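Search this site Enter keywords Go

July | Speaker notes, Oldřich Baláž

Members of the Tullbridge assembly, thank you for receiving our report on unpaid care work and women's wages.

The Wakurmont network now has 2,494 members. Of these, 585 answered our survey on hours worked at home and in paid jobs. Please pause here for the translation.

The work of the household remains outside the wage count.
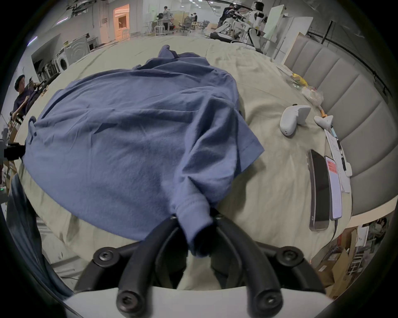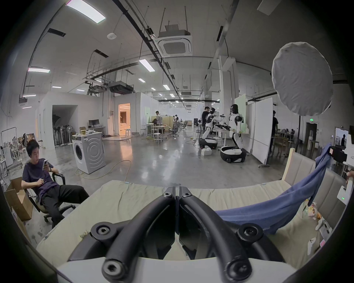
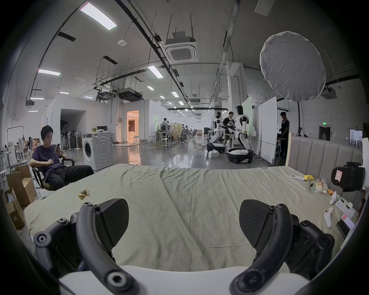
Říha has replied in writing that a survey of hours will carry little weight unless the unions agree to bargain over them, and asks that the assembly put this to a vote before the close.

We accept the point. Three demands go forward: paid leave, public child care and equal pay by grade. The Fonlow branch will present the draft text at 6. Delegates should hand their amendments to the chair before then.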